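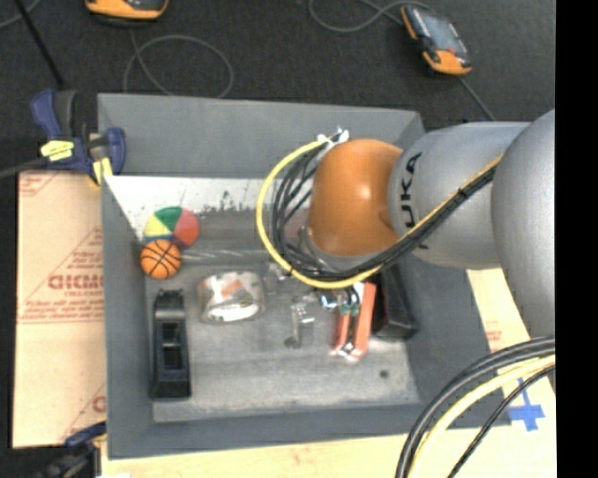
Section 3: Setting up your Nudholm cold wrap at home

If you've come to this section straight from opening the box, welcome, and please take your time. The Nudholm circulates cool water through a soft wrap around the knee, ankle or shoulder, and setting it up goes much more smoothly when you read the whole section through once before you begin. Most people find the second time takes a few minutes. The first time, allow yourself a cup of coffee and a clear table.

Your doctor or physical therapist will have told you how long to use the wrap, how often, and at which setting. Whatever they told you comes before anything printed in this guide. If you've lost the sheet they gave you, please call their office and ask for another before your first session. We can help you with the machine, but we can't tell you how much cooling your leg should have.

Before you start

Do not use the Nudholm if you have been told you have poor circulation, a cold allergy, Raynaud's disease or reduced feeling in the area to be treated, unless your doctor knows about it and has said to go ahead. The same goes for anyone who would have trouble saying that the wrap has become too cold, including small children and people who are drowsy from pain medicine.

Have these things ready:

The main unit and its power supply
The Furtună hose (the long, padded double one with a gray collar at each end)
The wrap you were prescribed, in your size
A thin, dry cloth or the cotton sleeve from the inside pocket of the Astow bag
Cold tap water, 600 milliliters
Ice, enough to fill the basket loosely
A towel for drips, and one more towel if you're at all like us

3.1 Choosing a place for the unit

1. Pick a flat, steady surface that is level with the part of you being treated, or a little below it. A nightstand is fine for most people in bed. A low stool works well beside a recliner.

2. Check that the hose will reach you without pulling. The Furtună hose is 38 inches long, so the unit needs to sit fairly close by. Try it with your leg (or arm) in the position you expect to rest in, then shift about a bit as you would when reaching for a book or the remote, and see whether the hose still has some slack.

3. Leave a hand's width of open space behind the unit so that air can get to the vents. Bedding is the usual culprit here – a comforter has a way of sliding down over the back during the evening.

4. Run the power cord where it won't be walked over. If you're using crutches or a walker, ask someone to look at the floor between your bed and the bathroom and move anything that crosses it.

CAUTION: Don't put the unit on the mattress or in your lap, and don't put it on a shelf above you. Don't plug it in yet.

3.2 Filling the reservoir

5. Press the two tabs on the lid and lift it straight up. It's a snug fit when new, and it may need a wiggle.

6. Take out the ice basket and pour in the water. Stop at the lower line inside the reservoir. The upper line is for water and ice together, and you'll reach it in the next step.

7. Put the basket back and add ice until the water comes up to the upper line. Ordinary freezer cubes are best. Crushed ice melts quickly and small pieces can slip through the basket. If your cubes are the large, square kind, break them in half.

8. Close the lid and press down at both ends until each tab clicks.

Note: Please use plain water only. Salt, rubbing alcohol and antifreeze will each bring the water below a safe temperature for skin, and they'll damage the seals as well. If your tap water is very hard, distilled water will keep the reservoir looking nicer, though the machine doesn't mind either way.

Note: Several readers of our earlier guide asked whether they could freeze water in small bottles and use those in place of cubes. Yes, you can, as long as the bottles fit inside the basket and the lid closes fully. Cooling will be a little gentler and will last longer.

3.3 Connecting the hose

9. Hold one end of the hose with the flat side of the collar facing up. Push it into the port on the front of the unit until it clicks. It only fits one way around, so if it resists, turn it over and try again without forcing it.

10. Connect the other end to the short tail on your wrap in the same manner. Do this while the wrap is lying flat on the table or bed, before you put it on.

11. Give each connection a gentle tug. A collar that has clicked properly will stay put.

12. Straighten the hose from end to end. A kink will slow the water, and a tight loop under a blanket is hard to spot once you're settled.

3.4 The first run, with nobody wearing the wrap

We do ask you to carry out this part, even if you're sore and eager to get on with things. A new wrap has air in it, and the pump needs a little while to push that air out.

13. Plug the power supply into the unit first, then into the wall.

14. Lay the wrap flat and open, on a towel, at the same height as the unit.

15. Press the round power button. The light will blink green while the pump draws in water, and you'll hear some gurgling. That's air leaving the wrap, and it should settle down to a quiet hum.

16. When the light turns steady green, run your hand over the whole wrap. It should feel evenly filled. If one patch feels flat, smooth it with your palm toward the tail.

17. Look at both collars and along the seams of the wrap for water. A drop or two at a collar after connecting is normal. If water keeps coming, press the power button to stop, unplug from the wall, and reconnect that end.

18. Open the lid and check the water level. The wrap will have taken some, so top up with cold water to the upper line if needed. Close the lid again.

3.5 Putting on the wrap

19. With the pump stopped, cover the skin completely with the cotton sleeve or a thin, dry cloth. Your surgical dressing doesn't count as this layer unless your doctor has said so. If the dressing is already damp or coming loose, deal with that first, following the directions you were sent home with.

20. Place the wrap with the printed side facing outward and the tail pointing toward the unit. For the knee, the round opening goes over the kneecap. For the ankle, the heel sits in the notch. For the shoulder, please turn to the fold-out sheet packed with that wrap – the straps go on in a particular order, and it makes more sense with the drawings.

21. Fasten the straps from the bottom up. They should be snug enough to keep the wrap from sliding, with room to slip two fingers underneath. Tighter is not better here, and straps that feel fine when you're standing can feel quite different once you lie down, so check them again.

22. Press the power button, then use the plus and minus buttons to choose the setting you were prescribed. The unit always starts on 1, the mildest.

23. Set the timer for the length of time you were told. The unit will chime and stop by itself.

CAUTION: Look at your skin five minutes into every session, and again each time you think of it. Stop right away and take off the wrap if you notice numbness, burning, blisters, stinging, or skin that has turned very pale, blue or blotchy. If it doesn't return to its usual look and feeling soon after the wrap is off, call your doctor. Don't sleep with the wrap running unless your doctor has specifically told you to and someone is there to check on you.

3.6 After each session

24. Stop the pump, and unplug from the wall.

25. Take off the wrap, then press the gray buttons on the collars to release the hose. Keep a towel underneath.

26. Pat your skin dry and look it over once more.

27. Empty the reservoir in the sink, wipe it out with a soft cloth, and leave the lid off until it's dry inside. If you have another session later the same day you can leave the water in and simply add ice, but please start with fresh water each morning.

28. Hang the wrap over a rail or the back of a chair. Don't iron it, fold it wet, or put it in the dryer. The cotton sleeve can go in with your regular wash.

3.7 If something doesn't seem right

The light keeps blinking green. The pump hasn't been able to draw water. Check the level, look for a kink, and make sure both collars have clicked. Lowering the wrap to the height of the unit often does the trick.

The light is amber. The water is warmer than it should be for your chosen setting. Pour out a little and add ice.

The display shows 718. The pump has stopped to protect itself, nearly always on account of a blocked vent. Unplug the unit, clear the space behind it, and wait half an hour before you try again. If the same number comes back, leave the unit off and get in touch with Jilance.

The display shows a small wrench. The pump has reached 4,000 hours of running and is due for a checkup. You may finish the day's sessions first.

The wrap feels cool in one place only. There is probably still air inside. Take the wrap off, lay it flat and repeat steps 14 to 16.

The help line is open from Monday morning through the end of the week, and the phone number is on the label under the unit. Have the serial number from the same label handy when you call. Empty the reservoir before you turn the unit over to read it.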